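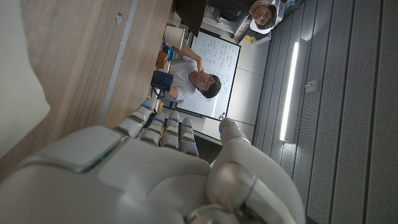

Ticket 541
Category: Rooms and furniture
Location: Jota, second floor
Subject: Whiteboard no longer erases
Status: Closed (with conditions)
Priority: Low, changed to Medium by requester, changed to Low by Facilities, changed to Medium by requester

Requester wrote:
The whiteboard in Jota has stopped being a whiteboard and become a record. Anything written in dark marker for more than a day stays. You can wipe it, and the eraser comes away looking very busy, but the words are still there in gray. We now have last month's diagrams under this month's diagrams, and on Tuesday we spent a good part of a meeting discussing an arrow that belonged to a different project.

Already tried: the felt eraser, a dry paper towel, a damp paper towel, pressing harder. Please advise. Please do not send the article about cleaning your keyboard again.

Facilities replied:
Thanks for your ticket. Have you tried cleaning the whiteboard?

Requester wrote:
See above.

Facilities replied:
Sorry, that first line goes out by itself. A few real questions. Which spray is in the room? Are the markers the ones from the supply closet? Does the ghosting cover the whole board or only parts of it?

Requester wrote:
The spray is a bottle of Zundano all-purpose, which according to its label is for counters and "most sealed surfaces." The bottle was here when we moved in. The markers are a mixed population. Some came from the closet, some came from people's bags, and at least one is permanent, as I found out by testing it on a corner of the board. Yes, I know.

Ghosting is worst in the middle, at the height where a person standing up writes without thinking. The top few inches are perfect. Apparently we have no high-level ideas.

Facilities replied:
All-purpose spray is very likely the problem. It leaves a film, the ink sits in the film, and then wiping just moves everything around. Please try this in order and report back:

1. Photograph anything you want to keep.
2. Take the loose bits off the ledge, magnets included.
3. For the permanent corner, draw over it with a fresh dry-erase marker, wait a few seconds, wipe. Repeat.
4. Rubbing alcohol on a microfiber cloth, one section at a time. Window open.
5. Plain water on a second cloth. Dry it with a third.
6. Leave it alone overnight.

Alcohol and cloths are at the front desk. Keep the alcohol off the wood tabletop, as it will take the finish off.

Requester wrote:
Step 1 took two days, because everyone had to be asked and everyone wanted to keep everything. We have 133 photos of a board that is going to be cleaned so that it can be written on.

Step 3 works! The permanent corner is gone. I've told people it was a known technique and that I knew it.

Step 4: big improvement. The first cloth turned a color I would call swamp. Going over the middle twice got rid of nearly all of it. One box with two lines coming out of it remains visible if you stand by the door and look for it, so naturally everyone now stands by the door and looks for it.

Facilities replied:
Good result. The leftover box may be wear in the coating. Is there a label on the back or the lower frame?

Requester wrote:
I could get a phone behind the lower edge. Sticker says Vaditer and some digits I can't make out.

Facilities replied:
Found it on the asset list. Installed 14 years ago, painted steel. A coating that old does get tired. We can replace it, and the quote from Rondonuwu is around $300 with fitting. It would come out of your team's room budget.

Requester wrote:
We've talked it over and grown fond of the box.

Facilities replied:
Understood. Zundano spray has been removed from Jota, and a proper board cleaner is on order. Please wipe the board at the end of each week and bin the stray markers. Closing.

Requester wrote:
Reopening briefly. While I was down there I noticed the metal strip on the table has a lifted spot that catches sleeves. Same ticket or new one?

Facilities replied:
New one, please. Category is still Rooms and furniture. You will get an automatic message asking if you have tried cleaning the table.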